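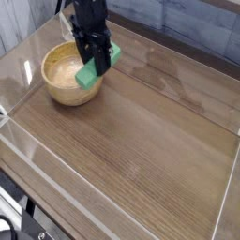

October, and I finally started sorting the yarn room, which I have been promising Yvette I would do ever since she gave me her mother's old patterns. There are two big bins under the window and I only got through the first, but what a nice afternoon it was! I found the sleeves of the cardigan I gave up on years ago, and they were better than I remembered. I still haven't settled on a color for the new one, though I keep coming back to that bright minty green, the same as the foam block over the wooden bowl, with maybe a pale tan like the bowl itself for the cuffs. Milagros will say it's too springlike for this time of year - she may be right, but I'd be wearing it well into April anyway.

Jhun called around six and we talked so long that my tea went cold. I'll wind the first skein tomorrow if my wrist lets me.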